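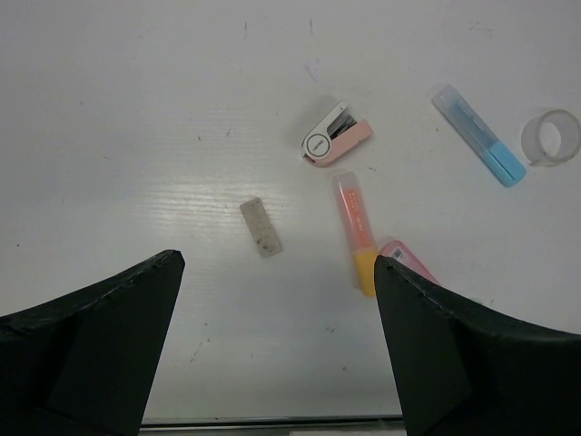

Used eraser, with graphite smudges.

Search discussions Enter keywords All boards

Reading Room Practice: Erasers at reader tables, proposed change to Rule 29

4 shares

RHolroyd_Lumlow
Colleagues are asked to comment on a proposed change to our reading room rules at Lumlow. The present wording of Rule 29 is as follows: "Readers shall use pencil only. Pens, correction fluid, adhesive notes and erasers are not permitted at the tables and must be placed in a locker." The proposed wording would remove erasers from the list and add this sentence: "Erasers may be used on the reader's own notes, away from any open item."

The present rule has been in force since the reading room opened. It has been enforced unevenly. Readers arrive with pencils that have an eraser on the end, and the desk has allowed these while asking the same readers to put a block eraser in the locker. We have received written complaints on this point, and I find it difficult to defend our practice in the replies.

The collections affected are mainly bound volumes, 3,000 of them, together with the estate maps from the Haworth deposit. Comments are requested from any institution that permits erasers, and from any that has considered the question and decided against it. I would also be glad to see the exact wording of other rules.

Ryan Holroyd
Reading Room Services, Lumlow

deskside_k
We prohibit all erasers and do not intend to change. Eraser crumbs get into the gutter of a bound volume and are difficult to remove without opening the volume further than we would like. Some of the vinyl types also become sticky with age. A crumb that is harmless this year may be stuck to the page in ten.

For pencils with an eraser on the end, we provide plain pencils at the desk and ask readers to exchange theirs. Readers accept this without difficulty in almost every case. The pencils are inexpensive and we no longer try to get them all back.

mapsandplans
My institution takes the opposite view, and I would ask the previous poster whether the crumbs found in the volumes can be traced to readers. When we surveyed ours, much of the residue we found was in volumes that had been cleaned by earlier staff with crumbled eraser and then not brushed out properly. We had been blaming readers for our own housekeeping.

We have permitted erasers for several years. Our wording is: "Erasers may be used on personal notes only. Please close or cover the item first and brush crumbs into the tray provided." Each table has a small tray. I can report no damage that we attribute to the change.

deskside_k
I cannot say that every crumb came from a reader. I can say that those found on the tables did, and a table is where an open volume rests. The absence of reported damage is also a weak measure. Very few institutions examine each item on return, and I doubt that mapsandplans does so for items issued in quantity.

mapsandplans
That is a fair point. We examine maps and loose sheets on return. We do not examine bound volumes unless there is a reason.

j_archivist_county
May I raise a separate concern? The discussion so far has been about crumbs. The more serious risk in our experience is that a reader erases something on the item. We hold a large number of surveyors' field books in which the working figures are in pencil, and many of them are faint. We had one case in which a reader removed what he believed was a recent mark by another reader. It was an original correction by the surveyor. The reader meant well and told us about it himself, with some pride.

For this reason we do not permit erasers where the items being consulted contain pencil. For other items we leave the matter to the desk.

RHolroyd_Lumlow
I am grateful for these replies. In answer to j_archivist_county, the Haworth maps do carry pencil annotation, chiefly field names and acreages, and in places it is very light. I had been thinking of the change mainly in relation to the bound volumes and should have considered the maps more carefully. How do you explain to a reader at the desk that the rule applies to one item and not another?

j_archivist_county
The request slip carries a printed line reading "Contains original pencil." The desk assistant points to it when the item is issued. It required some work on the catalog, and we began with the series most often requested. I would not recommend attempting all of it at once.

Page 1 of 2
Jump to latest reply

paperconservation_N
I write as a conservator and in a personal capacity. Several statements above should be separated from one another.

The risk from crumbs depends on the material of the eraser. Soft vinyl types sold for drafting produce long strands that are easily seen and lifted. Older rubber types produce fine, gritty particles that are neither. The pink or gray types on the ends of pencils are often the worst, being abrasive and frequently hardened with age. An institution that permits the pencil end and prohibits the block, as described in the opening post, has the matter the wrong way around.

An eraser that is already dirty with graphite is a further concern. It moves graphite about as much as it removes it, and a reader who sets it down on a sheet of paper may leave a gray mark. If erasers are to be permitted, I would suggest that the institution supply them, clean, and collect them at the end of the visit.

I do not consider either position in this thread unreasonable. Hands cause more wear than erasers do, and readers' elbows cause more than either.

deskside_k
I agree on the pencil ends and will quote that paragraph to our own staff, if there is no objection. I do not agree that supply by the institution settles the matter. A clean eraser in the hand of a reader leaning over an open volume is still an eraser over an open volume.

paperconservation_N
No objection to the quotation.

Jodwood_Library
We are a small subscription library with a single reading room and 4 tables, and our position may be of interest to smaller institutions. We do not have lockers. A rule requiring readers to place erasers in a locker cannot be applied here, and readers keep their pencil cases in their bags, under the chair. Our rule simply asks that nothing be on the table except the item, the supports, paper, a pencil and a laptop computer.

Under this rule an eraser is not permitted, but neither is anything else, and we have never received a complaint on the subject. I would suggest that a list of permitted objects is easier to enforce than a list of prohibited ones. Lists of prohibited objects grow every year. Ours once included walnuts.

mapsandplans
I support the suggestion from Jodwood. We moved to a permitted list at the same time as we admitted erasers, and questions at the desk decreased noticeably. It is possible that we credit the eraser rule with an improvement that belongs to the list.

readerrep_Herkach
I hope a comment from the other side of the desk is acceptable on this board. I represent readers on the user group at Herkach, where erasers are prohibited.

Readers who take notes by hand make errors, particularly when transcribing figures. Without an eraser they cross out, and crossed-out figures in a column are a source of mistakes later. Several of our members transcribe accounts and have asked for the rule to be reconsidered for this reason. They are experienced readers who handle items with care, and they find it discouraging to be treated as a hazard. The objection about original pencil is a serious one and our members would accept it. The objection about crumbs they find less convincing when the room permits wool sweaters.

I would also ask that any change be announced in advance. At present our readers learn of new rules from a laminated sheet on the day, after traveling some distance.

deskside_k
The point about notice is well made. On transcription, I would observe that scholars have crossed out figures for a very long time. A laptop computer is also permitted in most rooms, including ours.

readerrep_Herkach
Not all of our members own one, and several do not wish to use one. With respect, that answer is given to readers rather often.

Moderator, Reading Room Practice
Posters are reminded to address the proposal. Comments on laptop computers and other devices may be placed in the existing thread on that subject.

RHolroyd_Lumlow
I have discussed the replies with colleagues and can set out a revised proposal. Rule 29 would be rewritten as a list of permitted objects, following Jodwood. Clean block erasers would be available at the desk and returned with the item. They would not be issued with the Haworth maps or with any item marked as containing original pencil. Pencils with an eraser on the end would be exchanged at the desk for plain ones.

The revised text would be posted on our website and sent to registered readers 30 days before it takes effect. We expect that to be in December, which is our quietest month.

I recognize that deskside_k will not be satisfied with this, and I would welcome any record of damage that could be shared with us privately before the text is final.

deskside_k
I will send what we have. It consists of photographs of two gutters and a short report. My view is unchanged, although the revised text is a considerable improvement on the first one.

j_archivist_county
For the slip wording, please note that "Contains original pencil" was misread by a small number of our readers, who believed that a pencil was enclosed. We now print "Contains original pencil writing."

RHolroyd_Lumlow
Noted with thanks. We will use the longer form.

29 comments Share this discussion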